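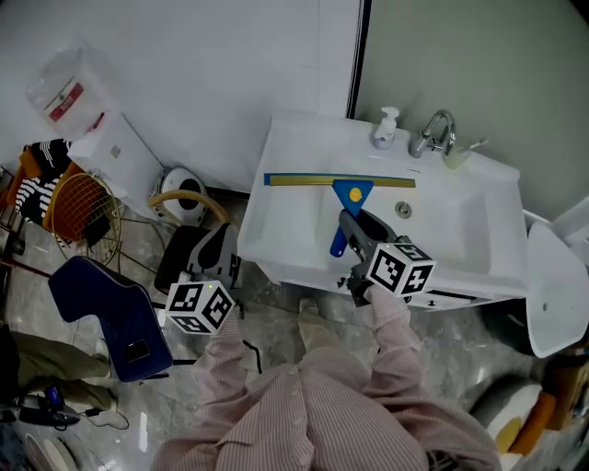

Azadeh Naseri wrote under my last post that vinegar is a waste of time and that I should stop recommending it to people with hard water. She has lived in Kilum longer than me, so I took her comment seriously and tried her way for one month.

Her way is very plain. After every shower she pulls the water down from the glass with a squeegee, from the top to the bottom, and then she wipes the lower edge with an old cotton cloth. No spray, no powder. She says the white marks come only from water that stays and dries, and if it doesn't stay, there is nothing to clean.

In my country the water was soft and I never thought about such things. When we moved here in March I believed the glass door was old and damaged. It was only limestone! I spent two evenings on it with vinegar and a sponge, and my hands smelled like pickles until Sunday.

So, after one month: the door is still clear, except the corner near the hinge, where the rubber doesn't reach. The mirror is better too. The faucet I still do with vinegar – sorry, Azadeh – but only every second week now, with a wet paper towel wrapped on it for 20 minutes.

My husband forgets the squeegee in the mornings. I do it after him, and I complain a little.

Next time I will write about the kettle, which is a much sadder story.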